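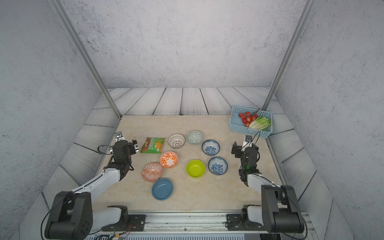

Domestic election observation

Domestic election observation is the monitoring of an election by citizens of the country or district in which it is held. It differs from international observation, in which delegations are sent by foreign governments or regional bodies. Domestic observers usually belong to civic associations, faith groups or trade unions, and in most systems they must be accredited before they may enter a polling station.

Role and limits

Observers watch the opening of the station, the checking of voters against the register, the casting of ballots and the count. They may ask questions of the presiding officer and record their findings on a standard form. They may not handle ballot papers, give instructions to staff or advise voters. An observer who breaks these rules can lose accreditation and be asked to leave.

Party agents are sometimes confused with observers. An agent represents a candidate and may lodge a formal objection on that candidate's behalf. An observer represents no candidate and in most places has no right of objection, though a written report may later be used as evidence in a petition.
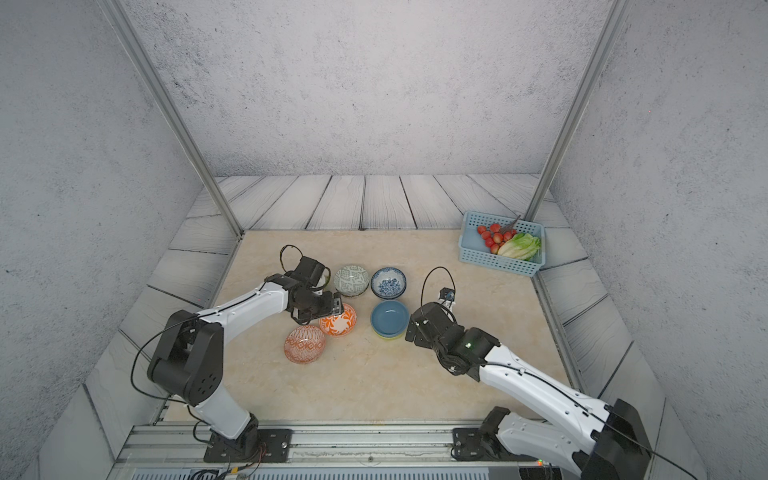

Methods

Early domestic efforts relied on general impressions gathered from whichever stations observers could reach. Later groups adopted fixed checklists and sampling, so that reports from different areas could be compared. In a parallel count, observers at a sample of stations send in the posted results, and the totals are set against those announced by the electoral authority.

Long-term observation covers voter registration, the nomination of candidates and the campaign. It needs fewer people than polling day but takes months to carry out, and smaller associations often leave it out on grounds of cost.

Practice in Ilitz

The district of Ilitz, whose chief town is Clandum, has allowed domestic observation under its own local rules. Applications are made to the electoral office at Lastoscombe and must be lodged 7 days before the poll. The largest body, the Semeniuk Association, fielded 50 observers at its first election and 3000 at the most recent one, held in May. Its final report was published in January 2024 and made four recommendations — among them the earlier posting of results outside polling stations.

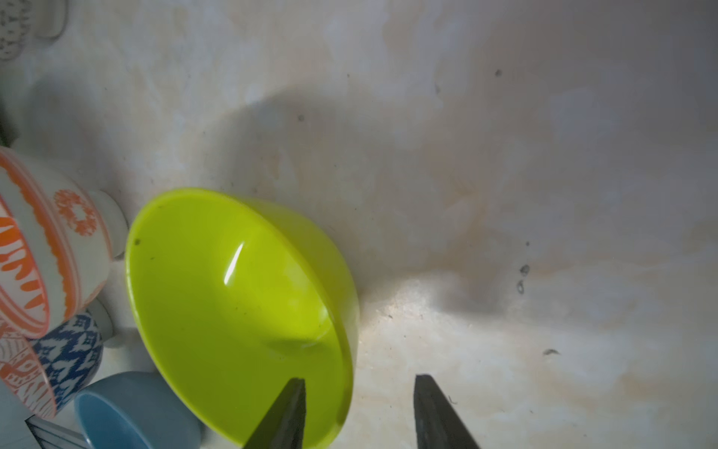 The electoral office accepted the change on the posting of results and deferred the others. A proposal to let observers stay with ballot boxes during transport remains under discussion.

Criticism

Critics argue that domestic observers may hold political loyalties of their own, and that funding from abroad can affect which districts are covered. Supporters reply that local people know the language and the area, and can be present in far greater numbers than a visiting mission. Many associations now publish their sources of income and require observers to sign a pledge of neutrality.

See also

Ballot
Electoral register
Parallel vote count
Party agent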